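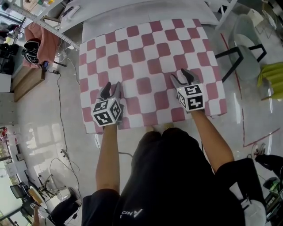

第四条写得太死,照这么做,一天录不满六十条,有人在共享文档的批注里说。批注没有署名,系统只显示“Sinel 组成员”。

我把这条批注看了两遍,没有马上回。第四条是我写的,原文是:“每条录制开始前,两只夹爪静置于布面,操作者双手保持不动,待提示音结束后再抬起。”初稿里没有这一条。四月份Jorkside退回来一批数据,说开头的位姿对不上,左右两只差得厉害,我才补了进去。

那批数据一共九百条,退了七百条。退回的邮件写得很客气,附了一张表,每一行后面都是同一句话:起始段不可用。我们几个人坐下来翻录像,翻到晚上,发现大家的习惯各不相同。有的人一边抬手一边按开始,有的人夹爪还没放下就去踩踏板,有的人放下了,又嫌位置不顺,拎起来挪一下。没有哪一个算是做错了,因为那时候规范上只写了“准备好后开始”。

什么叫准备好,各人有各人的理解。

后来我就负责写规范。组长说要写到新来的人看了能直接上手,老员工看了不用再问。我写了十一条,打印出来贴在门边,电子版放在共享文档里,谁都可以批注。规范管的是Skundero这个项目,内容是折布、叠衣服、收桌面,都用手持夹爪来做,录下来给双臂的机器学。项目合同里有一句“采集过程应符合统一规范”,可是规范在谁那里,合同没说。我问过Jorkside,对方说你们自己定,定了发我们一份。

所以那条批注我得认真回。我先去看了说话的人有没有道理。提示音三秒,加上放稳的时间,每条多出来不到十秒。折一块布本来就要一分多钟,六十条还是录得满的,只是中间歇的时间少了。我把算法写在批注下面,又觉得口气像在对账,删了,改成:“下午我也来录,录完再说。”

下午我真的录了。我平时坐在后面看数据,很少上手,戴上头上那套东西,脖子先不习惯。第一条静置做得很好,因为我是写规范的人。到后面就不行了,提示音还没完,我的右手已经起来了。旁边负责计时的同事没说话,在表上画了一道。我问他画的什么,他说第四条。

我说这条作废。他说规范里没写作废,只写了应当怎么做,没写没做到怎么办。

我停下来去看门边那张纸。他说得对。十一条里有九条是这样,写了“应当”,后面就没有了。

我们就站在那里商量了一会儿。他的意思是分两种,一种当场重录,一种录完打标记,留给后面的人判断。我的意思是都当场重录,省得后面扯皮。他说你坐后面看数据的时候可不是这么想的,你上个月还跟我们要失败的样本,说机器也得见过布掉到地上是什么样子。这话我确实说过,还发过邮件。
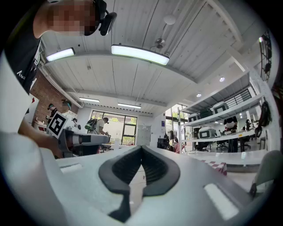
最后按他的办法来。凡是起始和结束不合规范的,当场重录,因为这种问题留下来没有用处。凡是中间动作出了岔子的,比如布角滑脱、夹空、两只夹爪碰到一起,录完,不许删,在表上写明。写明的意思是写发生了什么,不写“失误”两个字。这一句是他坚持要加的。他说表上一出现“失误”,后面的人就会把它藏起来,藏法很多,最简单的是趁还没保存,踩一脚踏板,当作没录过。

我问有人这样做过吗。他看着表,说布有点皱,重新铺一下吧。

那天我录到快下班,合规的有三十条。别人一个下午比我多得多,我也不觉得丢脸,手酸倒是真的酸,晚上回去拿筷子都不太稳。后来我把这件事写进了第八条:“连续录制满三十条,应休息,由他人接替。”组长问三十这个数是怎么来的,我说是我自己录出来的。他想了想,让我在后面加一句“必要时可提前”。

第二天上午,那条批注下面多了一行字,仍然没有署名:“静置可以,提示音能不能换一个,听一天头疼。”这个意见我当场就采纳了。原来的提示音是我从软件自带的里面随手选的,又尖又长,坐在后面隔着一道门听不出来,站在桌前就很清楚。我换了一个低的,大家试了试,说行。

换完提示音又出了一件小事。新的声音短,有人听完就抬手,比原来快了一秒,数据那边的脚本是按老的时长切的,于是又有一段对不上。好在这回只录了一上午。我去改脚本,顺便给规范加了第十二条:“提示音、布料、桌面高度如有更换,须先通知数据处理人员,确认后方可录制。”写完我才意识到,数据处理人员就是我,换提示音的也是我。我还是按规定给自己发了一封通知,抄送组长。组长回了一个“收到”。

第二版定稿以后,我发给Jorkside。过了几天那边来电话,问第六条的“不许删”是不是太重了,他们那边的存储是按量算钱的。我说可以放在我们这里。对方又问,那些布掉下去的、夹空的,你们打算留多久。规范里没有写这个。我说我去问一下,挂了电话,先在文档末尾加了一行“保存期限:待定”,然后去找组长。

组长在桌边帮人拉布角,让我等一下,这条快录完了。我就站在线外面等。提示音响了,录制结束,那个人把两只夹爪放回布上,手没有动,等第二声。第二声响完,他才松开手,转头问我是不是又要改。

我说加一条,不长。

他说那你先说,趁还没开始下一条。

新版封面上的日期是2025年8月18日,一共十三条。第十三条只写了半年,后面用括号注明可以延长,由谁来批延长,大家还没有说定。共享文档里已经有人在这一条旁边加了批注,问半年从哪一天算起,是从录制那天,还是从收到那天。我打算明天去问。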